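3. Method

We collected the terms of use of 294 small business websites and stored each one as plain text. Every text was split into clauses, giving 1,034 clauses in total. Two readers labeled each clause by type: license, termination, warranty or liability. Where the labels differed, the clause was set aside and read again in March. 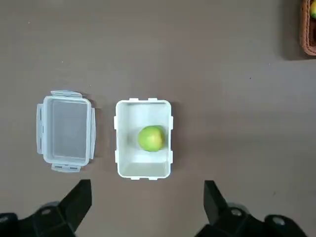 Clauses shorter than 100 characters were kept, as many termination terms are that brief. The Hiltetti terms were hard to label - one paragraph covers both termination and liability - so we split it by hand. Tomstead places its warranty notice on a separate page, and we joined the two texts before labeling.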